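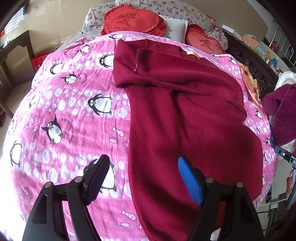
Red fleece, penguin duvet.

Putting Winter Away (Yes, in July)

I had every intention of writing this piece for the spring newsletter, and then I had every intention of writing it for the one after that, and now it's July and the fan in my kitchen is running all night and I have finally, finally put the last of the sweaters away. So if you are a person who has had your winter things washed and folded and up in the closet since the daffodils, I salute you, and you can skip ahead to the swap dates at the bottom. The rest of us can pull up a chair.

My grandmother had a cedar chest. I think a lot of people's grandmothers had a cedar chest, or people say they did, but hers was the real thing, heavy as a piano, and it lived at the foot of the bed in the back room and smelled so strongly when you lifted the lid that your eyes would water. Everything wool went in it the week after Easter, whether Easter was early or late, and if it snowed after that you wore two cotton shirts and didn't complain. I didn't inherit the chest (my cousin in Jilbridge has it, and she keeps board games in it, and I have mostly forgiven her). I did inherit the feeling that leaving a wool coat on its hook past the end of April is a small moral failing, and I have lived with that feeling every summer of my adult life.

What I use is plastic bins under the bed, the low kind with wheels, and a couple of old pillowcases. The pillowcases are for the good sweaters. I learned that from Kha Trương, who did alterations in the shop on Tremden Street for almost 40 years before she retired, and who was kind enough to let me come over with a bag of questions and a coffee cake from Furtună, most of which we ate before I remembered to take out my notebook.

Kha's first rule is that nothing goes away dirty. I thought I knew this one. I told her I wash everything, or at least everything that looks like it needs it, and she gave me the look I imagine she has given to a great many customers. The stains you can't see are the trouble, she told me. A little perfume at the collar, a little gravy on the cuff, somebody's hand lotion. You don't notice in April, and by October it has gone yellow or there's a hole where something has been having lunch. "Moths are not eating your sweater," is how she put it. "They are eating your dinner off your sweater." She allowed that they will eat the sweater too.

So, wash it all, even the cardigan you wore twice. Wool by hand in cool water, with whatever gentle soap you have, and no wringing. Roll it up in a towel and kneel on it. (I had always pressed with my hands, and kneeling is so much better, I can't believe I got this far in life without it.) Then flat on a dry towel, somewhere with air moving through. We have a spare bed that does very well for this in June when there's a breeze, though less well when there's company.

Fleece is easier and I'm fond of it for that reason. Turn it inside out, zip up anything that zips, use cool water and go easy on the softener, or leave it out altogether. Kha thinks softener makes fleece go flat and greasy, and I've decided she's right, having gone home and felt mine. Wash it with other fleece or smooth things, and never with towels. I had a navy one that went in with a new bath mat some years ago and it still looks as if it has dandruff. Keep it out of a hot dryer. It dries on a rack or over the back of a chair by suppertime anyway.

Her second rule is dry means dry. Feel the seams and the pockets, and feel under the arms. Then leave it one more night. This was the part where I had to confess about the ski pants, which went into a bin a little bit damp one spring when we were rushing off to a wedding, and which I will not describe to you in a family newsletter.

The third rule was about labels, and it's the one I've enjoyed the most. She pins a scrap of paper to anything that needs fixing, before it goes in the bin, with the job written on it. Loose button. Hem down at back. Too tight in the arm, give to Paul. You think you'll remember and you won't. You'll pull that coat out on the first cold morning, late for something, and find the button hanging by its thread exactly as you left it, and you'll wear it that way until spring. I've gone through my whole closet with a pad of sticky notes and safety pins and it looks like a filing office in there, but I feel wonderful about it.

Now, children's clothes. I asked about these because so many of you write to me about them, and because my own two are grown and I've forgotten half of it. Kha raised four and she was very firm. Don't store what won't fit. If the sleeve is at the wrist bone now, it'll be halfway up the arm by Thanksgiving, and you'll have washed it and folded it and moved it around under the bed all summer for nothing. Pass it on while it's clean. Hold back one thing, if you must, for sentiment. I held back a great deal more than one thing, and I have a bin I can't open without sitting down on the floor for the rest of the afternoon, so take that as you like.

She also had a nice thought about bedding, which I hadn't asked about at all. The heavy comforters should come off the beds and be aired before they're stored, on a dry day, out of the full sun if they're printed, and the covers washed separately and put back on the shelf with their own pillowcases tucked inside, so that you aren't standing there in November holding one of a pair. If your child will not be parted from a particular cover in any season, leave the cover and take out the filling. It makes a perfectly good summer blanket. My younger one slept under an empty dinosaur cover for three summers running and was very happy.

A word on mothballs, since I know I'll get letters. I don't use them. I can't stand the smell and I don't like them around pets or little ones. Cedar blocks are pleasant and want sanding now and then to bring the scent back. Lavender bags are pleasant too. Kha's opinion is that both are mostly for the benefit of the person opening the drawer, and that clean clothes in a tightly closed bin will do better than any amount of lavender on top of gravy. I'm still making the lavender bags, though! I have a whole hedge of it out front and the bees can't use all of it once it's cut.

Which brings me around to the Mollby clothing swap. We'll be at the Tremden Street hall again this fall, same as last year, doors at 9 in the morning, and this time I'd love for people to start setting things aside now, while the bins are open and it's fresh in your mind. Last year we had more than 600 pieces come through and very nearly all of it went home with somebody. The tables that emptied first were the children's coats and anything fleece, and we could have used twice as much of both. We had far too many neckties. I say that with love to the gentlemen of Mollby, but please, no more neckties.

Clean and dry, you know the rules now. Pin a note on anything that needs a small repair and say what it is, because there are people who will happily sew on a button for the sake of a good coat. Put shoes in a separate bag, tied together by the laces. Sizes on a bit of masking tape are a tremendous help to whoever is sorting, especially for baby things where the tag has worn off. If you can't get your bags to the hall, leave word at the library desk and one of us will come by with a car. We'll go as far as the Jilbridge turnoff.

There will be a mending table again in the corner by the stage, and Kha has said she'll sit at it for the first hour, though she'd like it known that she is retired and does not do zippers. Coffee is 20 cents a cup, and if anyone has an extra large percolator they could lend us, the old one has started making a noise.

If you have a storage trick of your own, send it along and I'll put the best ones in the next newsletter. I'm especially hoping somebody can tell me what to do with wool hats, which I have tried folding, stuffing and stacking, and which are at this moment in a salad bowl on top of the refrigerator.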